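Nov 23, 2020

Rain since before I got up, and a proper dark one, so I gave in and stayed in my dressing gown until ten and decided that if I couldn't go out I would at least get to grips with the kitchen. I have been saying this since July. Every time I reach for the big saucepan and bring down a shower of lids I say it again, quite loudly, and then I put the lids back exactly where they were and shut the door on them.

So, porridge first, then the radio, then the white doors. I do love this kitchen, even when it's sulking. When we took the place on, the whole lot was a sort of tobacco colour and smelt of somebody else's bacon, and the first winter I used to eat my toast in the hall. The white was Mum's idea and I fought her on it (I wanted green, I always want green), but she was right, it drinks up whatever daylight there is and gives it back to you, and on a day like today that matters more than I can say. The trouble with it is fingers. Mine, mostly. I cook with my hands and then I open things with my hands and then I wonder who has been touching the cupboards.

I started with the tall one by the wall, meaning only to wipe it over, and of course once I had the bowl of warm water and the good cloth I couldn't stop. Washing-up liquid, just a drop, and then clean water, and then the old tea towel with the Juntunen bakery on it, which has gone so soft it's hardly a cloth any more. I did try the Bitora spray that was under the sink, the one I bought in a fit of enthusiasm, and it left a bloom all over the bottom panel so that I had to do that bit again from the beginning. It can go back under the sink. The seams are where it collects, all down the long edges, a thin grey line you would swear was a shadow until you run a cotton bud along it. I did every one. I sat on the step stool with my glasses on and a cup of tea going cold by my foot and felt very content indeed, like somebody mending a boat.

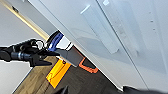

Kerttu says I'm making work for myself, that a glossy door only wants a damp cloth and a dry one and anything more is vanity, and that she has had hers longer than I've had mine and has never once been near them with a cotton bud. This was on the telephone, just before lunch, with her kettle going in the background. She said the handles are what people notice and if you do the handles you can leave the rest until Easter. I said I'd done the handles. She said well then, what was I doing on a stool?

I told her I was enjoying myself, and she laughed and said that was different, and then we got on to her knee and her neighbour's hedge and I don't think I was off the phone until nearly one.

After soup (leek, the last of the freezer batch, a bit thin but I put cheese in it) I went in for the insides. I took everything out on to the table and the two chairs and, when I ran out of chairs, the floor. I found the nutmeg grater I accused my own sister of borrowing. I shall have to write to her. I found a bag of pearl barley so old that the shop isn't there any more, and a tin of Tesovura coffee I'd been keeping for visitors, and then we had no visitors, so I opened it and had a cup there and then, standing up among the colanders. Very good it was too.

The Esteck scales still work. I had put them away as broken, and all they wanted was a battery. To test them I weighed the sugar I'd tipped out of the torn packet, 162 grams, and wrote it on the jar as though anybody would ever need to know. Then I got carried away and weighed an onion. An hour went by like that, I'm afraid.

The lids are now standing on their edges in the old letter rack. I am so pleased with this that I've been back to look at it twice. The big saucepan has gone down low where it ought always to have been, and the baking things are all on one shelf except the rolling pin, which won't fit anywhere and has gone back in the umbrella stand.

What I haven't done is the top. I got up as far as the second step and looked, and there is a felt of dust up there that wants a better day and a scarf round my hair. I'll ask Tuulikki to hold the stool. She has offered often enough, and she'll want to see the letter rack.

It was dark again by the time I'd put the last of it back. I turned the lamp on and sat at the table with a slice of the fruit loaf, and the doors had that soft shine on them, all the way down, and not a thumbprint anywhere. Then I got up to fetch the butter and opened the tall one by mistake with jam on my hand.

Must buy: batteries, barley, more cotton buds. Ring Kerttu about the knee. Letter to my sister, with apology.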